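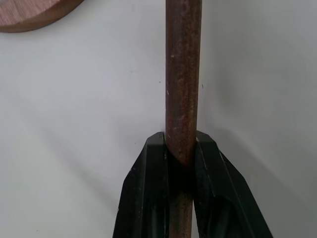 A rod with a rough, reddish-brown surface, held upright.

About us

Presico is a small metalwork and restoration workshop in Tuststead. We clean, straighten and repair old rods, bars, rails and fittings, mostly in iron and steel, and we make new parts when the old ones are past saving. Our customers are householders, builders, church wardens, farmers and a few museums. Some bring one stair rod in a carrier bag. Others send a lorry.

How we started

The business was set up by Gonçalo Peixoto, who trained as a blacksmith and then spent several years repairing gates and railings for other firms. He rented half a unit behind the old dairy and took on whatever came through the door. The first large job was a run of garden railings that had been left under ivy and had to be taken apart bar by bar. We moved to our present unit on 14 May 2022. It has a proper loading door, a separate finishing room and enough height to stand long stock on end, which we could not do before.

What we work on

Most of what we see is long and thin: curtain rods, tie rods, railing bars, bed rails, window stays, hinge pins and threaded bar from old machinery. We also take on brackets, latches, hooks and grates. We do not work on vehicles, and we do not take anything that has held gas or fuel.

Rust is the usual reason people get in touch. A brown, speckled surface can look worse than it is. Often there is sound metal a short way down, and the piece only needs cleaning and a coat of something sensible. Pitting is a different matter. Small pits can be left alone on a curtain rod, but on a part that carries weight we will measure what is left and tell you if we think it should be replaced.

How a job goes

Every piece is looked at before we quote. We check it along its whole length, turn it under a good light and note any bends, cracks, old welds or flecks of paint. Old paint is tested for lead. You then get a written price with the work listed line by line, and nothing is done until you have agreed it.

Cleaning starts with the gentlest method that is likely to work, usually a hand brush and a scraper. After that we may use a wire wheel, a soak or fine blasting. Some owners want bright metal and some want to keep the aged colour – please tell us which at the start, as we cannot put the old surface back. For indoor pieces we normally finish with wax or oil. Outdoor pieces are primed and painted, and we keep a note of the paint used so that you can touch it up later.

The workshop

The unit has 374 square metres of floor on one level. There are 2 hearths, a long straightening bench, a lathe, a pillar drill and the racks, which take up most of the back wall. Each piece is tagged on arrival with the job number and the owner's surname. Bars belonging to one job are tied together and stay together.

By the end of April we had completed 3,499 jobs since the first entry in the job book. The book is still kept on paper, with a copy on the computer.

Our stock of old metal

We hold a stock of reclaimed bar and rod for repairs where new steel would look out of place. It is sorted by diameter and sold by length. There are 160 lengths on the current list, and you are welcome to come and look through them. Please bring gloves and an offcut or a measurement.

People we work with

Skoma supplies our waxes and primers. Larger castings go to the Magalhães foundry, as we have no furnace of our own. If your job needs either firm, the cost will be shown separately on the quote.

Visiting and sending things in

Visits are by appointment. Small items can be posted – wrap the ends well, put your name and telephone number inside the parcel and do not oil anything before you send it. For anything over three metres, please ring first so that we can clear a space by the loading door.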